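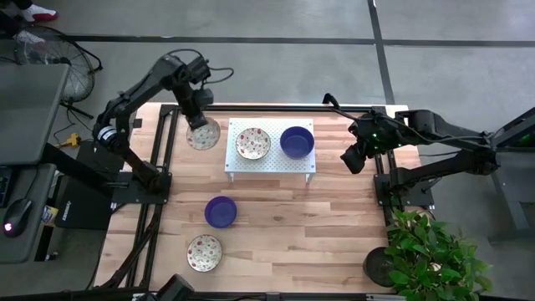 Iona Dunbar wrote to me that grippers are a solved problem and I should be spending my money on better cameras. I get why people think so! I've spent six weeks swapping between the Zandow fingers and the Trisier ones, though, and I'd put every spare dollar into the fingers.

Plates are what changed my mind. A plate has a thin rim, it wants to tilt the second you lift it, and a wrist camera only gets you to the edge – it can't hang on for you. Bowls are easier (I'll grant Iona that much). The Trisier set costs 60 dollars more and the pads wear faster, which bugs me, but I trust it with a plate over a shelf. I'd buy it again before I'd even look at another camera.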